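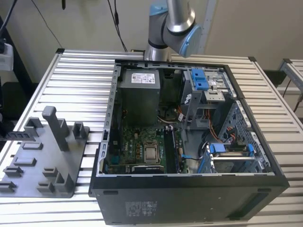 Lollport室内十米气枪馆 年终安全检查表(附检查意见)

表号:3009
检查日期:12月17日,星期日,闭馆检查
检查人:Elsa Suominen
陪同人:Aatos Kiiskinen(馆内器械负责人)
上一次全面检查:9月

填写说明
结果一栏只写四种:合格、待改、停用、未查。写“待改”的,设备可以继续使用,但要写明期限。写“停用”的,当场挂红牌,由检查人本人摘牌。写“未查”的必须写原因。意见写在该项下面,没有意见的写“无”。不要在结果栏里打勾或画圈,上次的表里有几处勾看不出是合格还是已看过,只好重查。

检查范围为本馆的十米气步枪、气手枪射击区,枪弹存放间,充气间,以及观众席与走道。外面停车场和二楼更衣室由房东另行检查,不列入本表。

第一部分 入口与告示

1.1 大门外的开馆状态牌,翻面是否灵活,两面字迹是否清楚
结果:合格
意见:无。

1.2 安全规则张贴于入口内侧,为现行版本
结果:待改
意见:入口内侧贴的是现行版,走道尽头还留着一张旧版。旧版里“停止射击”口令后的动作顺序和现行版不一样,旧版是先关保险再开膛,现行版是先把枪放在台面上、枪口朝靶,等指令再开膛退弹。旧版当场撕掉。请在同一位置补贴一张现行版,字号用大的那种。期限:下次开馆前。

1.3 签到簿与持枪人证件核对记录
结果:合格
意见:抽看了秋季以后的记录,自带枪的射手都有证件核对人的签名。有两页签名写得太潦草,认不出是谁。请值班员在签名旁边用正楷再写一遍姓氏。

1.4 访客护目镜存放箱
结果:待改
意见:镜片划痕多的不应再放回箱里。今天挑出来的已经装进一个袋子,交给Aatos处理。箱内没有儿童尺寸,青少年班是星期三下午上课,请在那之前补上。成人尺寸用绑带收紧后戴在孩子头上,侧面会漏开一条缝,这种做法以后不要用。

1.5 入枪检查台
结果:合格
意见:台面软垫完好,台后墙面有挡板。带枪进馆的人在这里第一次开箱,枪口朝挡板方向。台子上方的箭头标志有一角翘起,已重新粘好。

第二部分 射击线与射击位

2.1 射击线标识,从任何一个射击位都能看清
结果:合格
意见:左侧靠墙两个位置的地面线磨得比较浅,站着能看清,坐在轮椅上的射手反映看不太清楚。不算不合格,但建议重新贴线的时候把这一段也换掉。

2.2 射击线到靶面距离
结果:合格
意见:用钢尺测量左、中、右三处,都在规则允许的误差之内。测量时从射击线靠射手一侧的边缘量起,到靶纸平面为止。上一次表里写的是量到靶箱外框,方法不对,数据不再沿用。

2.3 射击位之间的隔板
结果:待改
意见:4号位和5号位之间的隔板下端螺丝松动,用手推会晃。气手枪射手退弹时偶尔会转身,隔板不牢靠,旁边的人心里也不踏实。请拧紧并换防松垫圈。期限:一周。

2.4 射击台高度调节与锁紧
结果:合格
意见:逐个调到最高和最低,锁紧以后用双手压,没有下滑。7号位的调节手柄偏紧,加少量润滑脂即可,不要加油,油会滴到地垫上。

2.5 地垫
结果:待改
意见:卧姿用垫边缘卷起,容易绊脚。这块垫子已经翻面用过一轮,不值得再修,换新的。新垫到货之前,不用时卷好立在墙角,不要铺在走道上。

2.6 射击线后方走道宽度
结果:合格
意见:检查时走道是通的。平时的情况我也见过:星期三下午青少年班来的时候,枪箱一排摆在地上,走道只剩一半。枪箱请统一放在后墙的架子上,教练开课前检查一遍。

2.7 安全旗(空膛指示线)
结果:合格
意见:馆枪每支都插着。备用的放在值班台抽屉里,数量够用。颜色请统一为荧光橙或荧光黄,抽屉里有几根是深绿色的,在暗处不显眼,已取出。

第三部分 挡弹设施

3.1 挡弹器外观
结果:合格
意见:挡弹器为Tokarz公司产的斜板式,外壳没有裂缝,焊缝完好。第一排有一只漆面剥落,只影响外观。

3.2 斜板受弹面
结果:待改
意见:2号位的斜板中心有明显凹坑。凹坑本身不深,但边缘已经有翻起,铅弹打到翻边上,碎片有可能朝前飞。今天在2号位靶前地面上扫出来的碎屑比别的位置多,我认为和这个有关。请把斜板拆下打磨,或者上下调头安装。打磨由Aatos做,戴口罩和手套,在室外做,不要在射击区里做。期限:两周。期限之内2号位只供气手枪使用。

3.3 集弹盒
结果:合格
意见:上次清空后的记录齐全。清出来的铅弹装在带盖铁桶里,桶上写了“废铅”,位置在充气间门外。桶快满了,请联系回收。桶很重,要两个人抬,或者用小推车。

3.4 靶后墙面与软帘
结果:待改
意见:软帘右侧下摆离地面有一掌宽的空隙。落到地上的弹丸会从那里滚到帘子后面,清扫的人看不见。把帘子放低,下摆要拖到地面。墙面没有新的弹痕。

3.5 天花板与灯具防护板
结果:合格
意见:3号位正上方的防护板上有一处旧弹痕,9月的表里记过,位置、大小都没有变化。弹痕旁边用铅笔写了日期,方便下次比对。

3.6 侧墙门的联锁
结果:合格
意见:打开侧墙维护门,射击区红灯亮,蜂鸣器响。关门后需要值班台手动复位。试了三次,每次都正常。提醒各位值班员,复位以前先喊话,确认没有人还在靶前。这一条在规则里有,但是大家做得越来越随意,今天陪同检查时,Aatos第二次复位就没有喊,我让他重做了一遍。
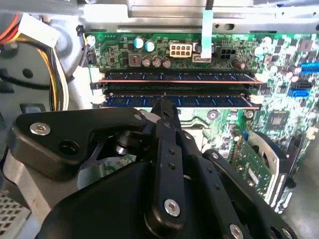
第四部分 送靶机与靶纸

4.1 送靶机钢索
结果:待改
意见:6号位钢索有断丝。用棉布顺着钢索捋,布会被挂住。换新索之前6号位改用固定靶架,人工换靶,按全线停止射击的程序进行。期限:一个月。

4.2 送靶机限位
结果:合格
意见:靶架回到射击台前能自动停住。1号位停得稍晚,靶架会轻轻碰到缓冲块。可以接受,下次检查再看。

4.3 送靶机供电与漏电保护
结果:合格
意见:按下漏电保护器的试验钮,跳闸正常。请在配电箱门内侧的卡片上写上今天的试验日期,那张卡片上一行还是空着的。

4.4 靶纸存放
结果:合格
意见:靶纸放在干燥处,没有受潮变形。比赛用靶纸和练习用靶纸分开放。

第五部分 枪弹存放间

5.1 存放间门锁与钥匙登记
结果:合格
意见:钥匙两把,登记清楚。借出人和归还人签名齐全。存放间的门在开馆时间里也要随手带上,今天进去时门是虚掩的,虽然当天闭馆,也应该锁。

5.2 枪柜固定
结果:合格
意见:枪柜用膨胀螺栓固定在墙上,逐个检查过,没有松动。这栋楼是1985年建的,存放间那面墙是实心砖,承重没有问题。如果以后把枪柜挪到隔壁房间,那边是空心隔墙,固定方法要另想。

5.3 枪柜内的枪与登记册相符
结果:待改
意见:枪和登记册对得上,位置对不上。登记册上写在上格的两支青少年步枪放在了下格。枪没有少,但找的时候费时间。登记册和柜内标签以登记册为准,请把枪放回去。

5.4 气瓶是否已从入柜的枪上拆下
结果:待改
意见:有一支气步枪入柜时气瓶没有拆。枪膛是空的,安全旗也插着,压力表指针在绿区。按馆内规定,过夜存放的枪一律拆瓶,瓶放在另一个柜里。当晚值班的人我已经单独谈过,名字不写在这张表上。

5.5 铅弹存放
结果:合格
意见:铅弹按口径和批次分格。本馆只用4.5毫米,抽屉里找到一盒5.5毫米的,应该是有人落下的,已放到失物架上。新进的2000发练习弹还没有拆封,外包装完好,请先把旧批次用完。

5.6 火药枪及弹药
结果:合格
意见:本馆不存放火药枪,也不存放火药弹药,检查时没有发现。去年有射手问能不能临时存一晚小口径步枪,答复是不能,今后也一样。

5.7 干燥剂与湿度表
结果:合格
意见:湿度表读数正常。干燥剂颜色已开始变,下个月换。

第六部分 充气间与气瓶

6.1 充气间门上的警示牌
结果:合格
意见:无。

6.2 大气瓶固定
结果:合格
意见:两只大气瓶都有上下两道链条。下面那道链条挂得太松,已当场收紧一扣。

6.3 大气瓶检验有效期
结果:待改
意见:编号3769的大气瓶,检验期到明年春天。不算过期,但送检要排队,每年都有人等到最后一个月才想起来。请新年过后就预约。送检期间只剩一只瓶可用,青少年班的用枪要提前一天充好气。

6.4 枪用小气瓶的有效期
结果:停用(一只)
意见:枪用小气瓶自出厂起满十年就不再使用,不管外观多新。今天查到一只已经过期,瓶身上的出厂年月被贴纸盖住了一半,揭开贴纸才看见。瓶已放空气体,阀门拆下,挂红牌,交Aatos报废。报废的方法是在瓶身上钻孔,确认已经完全放空之后再钻。请把所有小气瓶上的贴纸都揭掉,以后也不要往瓶身上贴,名字写在瓶套上。

6.5 充气软管与接头
结果:合格
意见:软管没有鼓包和龟裂。接头密封圈今年换过。用肥皂水检查,没有气泡。防甩绳系得正确。

6.6 压力表
结果:合格
意见:放空后指针归零。表盘玻璃有灰,擦干净了。

6.7 充气操作步骤卡
结果:待改
意见:卡片上写了“慢慢打开阀门”,没有写多慢。新来的人看了还是不知道。建议改成:开阀到刚刚听见气流声即停,等声音变小再继续开。另外补一句:充气时人站在气瓶侧面,不要正对接口。

6.8 充气间温度
结果:未查
意见:温度计坏了,没有读数。请买一支新的,挂在门内侧,不要挂在暖气上方。

第七部分 馆枪逐支检查

检查方法:先由陪同人开膛、取出安全旗、展示空膛,检查人看过以后再接枪。查扳机时枪口朝靶,用空击模式。没有空击功能的枪,不装弹不空放,只查保险和开膛机构。

7.1 Turnier气步枪(成人组用)
结果:合格
意见:扳机力、保险、上膛杆回位都正常。两支的贴腮板螺丝有点松,拧紧了。其中一支的后觇孔微调旋钮转起来没有段落感,射手会抱怨,但和安全无关,记在维修本里。

7.2 Turnier气步枪(青少年组用)
结果:待改
意见:一支枪的上膛杆没有完全压下时,扳机仍有轻微行程。没有释放击锤,但这个行程不应该有。先不发给青少年用,由Aatos拆开看。拆之前不要试图用调扳机的办法去掉这个行程。修好以后需要我或者另一名有资格的检查人看过,才能放回架上。

7.3 气手枪
结果:合格
意见:左手握把的那一支,握把底部裂了一条细纹,没有影响握持。建议订一个新握把备着。扳机力全部用砝码测过,符合比赛规则的下限。请不要再用弹簧秤测,那把弹簧秤今天和砝码比对过,读数偏低。

7.4 枪口配重与枪口罩
结果:合格
意见:配重锁紧,没有偏出枪管轴线。有一支枪口罩内侧粘着铅屑,清理后正常。

7.5 擦枪用品
结果:合格
意见:擦枪绳、毛毡弹都在。毛毡弹打出去也算一发,擦枪放毛毡弹同样要在射击线上、在允许射击的时候进行。这一点请教练在课上重复讲。

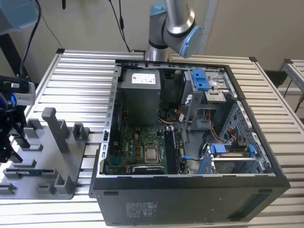
第八部分 通风与铅尘

8.1 排风机运转
结果:合格
意见:开机后用轻纸条在射击线处测风向,纸条朝靶的方向飘。最右侧位置风弱一些,仍然朝靶。

8.2 排风过滤网
结果:待改
意见:过滤网发灰,该换了。换下的过滤网按含铅废物处理,装双层袋扎口,不要抖。记录本上写着9月换过,可是网框上没有写日期,无从确认。今后换网时直接在网框边上用记号笔写日期。

8.3 地面清洁方法
结果:待改
意见:靶前区域应当湿拖,或用带高效滤芯的吸尘器。清洁柜里放着一把普通扫帚,毛上有灰白色粉末,显然是扫过靶前区的。扫帚当场收走。清洁剂继续用Bimomix,稀释比例写在桶盖上,原液不要直接倒在地上,干了以后地面会滑。拖布专用,不要拿到走道和厕所去用。

8.4 洗手设施
结果:合格
意见:有冷水、有皂液、有纸巾。洗手池上方的提示牌写得好,“先洗手,再喝咖啡”,请保留。

8.5 射击区内饮食
结果:待改
意见:值班台上有咖啡杯和半包饼干。闭馆日也不例外。饮食一律到观众席后面的桌子上。

8.6 教练与值班人员的血铅检查
结果:合格
意见:只查是否按期做过,不查结果。名单上的人都做过。结果归本人保管,不放在馆里的文件夹。

第九部分 照明与信号

9.1 靶面照度
结果:合格
意见:用照度计逐位测量,都达到比赛要求。5号位略低于其他位置,灯管老化,列入下次更换。

9.2 射击位照度
结果:合格
意见:无。

9.3 红绿信号灯与蜂鸣器
结果:合格
意见:从值班台切换,所有射击位都能看到。戴着耳罩也能听见蜂鸣器。

9.4 应急照明
结果:待改
意见:断开主照明后,走道和出口的应急灯都亮了。充气间里没有应急灯。人在充气间里遇到停电,手上可能正握着打开的阀门,应当能看见表。请加装一盏。没装好以前,充气间门内侧挂一支手电筒,值班员开馆时试亮一次。期限:两个月。

第十部分 急救、消防与疏散

10.1 急救箱
结果:待改
意见:洗眼液过期。绷带、创可贴、剪刀都在。每次用了东西没有补,箱盖里的清单也没有人划,清单今天重新写过。洗眼液请本周内买到。

10.2 急救与报警电话卡
结果:合格
意见:卡上的地址是完整地址,包括从后街进来的说明。

10.3 灭火器
结果:合格
意见:压力正常,在检验期内。存放间门口那一只前面堆了纸箱,已搬开。

10.4 疏散出口
结果:合格
意见:从里面推,不用钥匙即可打开。门外积雪已经清过。下雪天开馆的值班员要到外面把这扇门推一遍,确认推得开。

10.5 事故与险情记录本
结果:合格
意见:9月以来记了三条,都写得清楚。其中一条是射手在“停止射击”口令后又打了一发,处理方式是当场退弹,停射半小时,和教练谈话。处理得当。写这一条的值班员把口令的时间和枪响的时间都写了下来,其他人可以照这个格式写。

第十一部分 口令与演练

11.1 值班员口令
结果:合格
意见:请Aatos在空馆里完整喊了一遍。声音够大,停顿够长。“装弹”与“开始”两个口令之间他习惯加一句闲话,比赛时不要加。

11.2 紧急停止演练
结果:未查
意见:闭馆检查,没有射手在场,演练没有意义。安排在一月第一次青少年课,开课后不预先通知。我会到场。

11.3 哑弹、卡弹处理
结果:合格
意见:口头提问。回答正确:枪口继续朝靶,举手,等值班员过来,不自己用通条去捅。补充一点,卡在枪管里的铅弹要从枪膛一侧往枪口方向推,先拆气瓶。

整改清单(按期限排列)

下次开馆前:补贴现行安全规则;枪放回登记位置;值班台清理饮食。
本周内:洗眼液;4号位与5号位隔板;青少年尺寸护目镜;充气间门内挂手电筒。
两周内:2号位斜板打磨或调头;靶后软帘放低;排风过滤网更换并写日期。
一个月内:6号位钢索;充气间温度计;卧姿垫;充气步骤卡重写。
两个月内:充气间应急灯。
新年后:3769号大气瓶预约送检。

停用物品
枪用小气瓶一只,已放空,待报废。
青少年组Turnier气步枪一支,按待改登记,修复前不发放,已移到维修架,枪上挂黄牌。

陪同人意见
2号位斜板我可以下星期做,天气太冷的话在装卸棚里做,门开着。6号位钢索问过Tokarz,他们说那种长度要现截,时间没有给准。步枪上膛杆的问题我怀疑是阻铁弹簧,拆开再说。扫帚是我放在那里的,原来用来扫装卸棚门口,后来大概被人顺手拿进去用了。以后装卸棚的工具做个记号。
Aatos Kiiskinen

检查人签字
本表一式两份,一份放值班台文件夹,一份我带走。整改完成后在对应项目旁写完成日期和姓名,不要涂改原来的结果。
Elsa Suominen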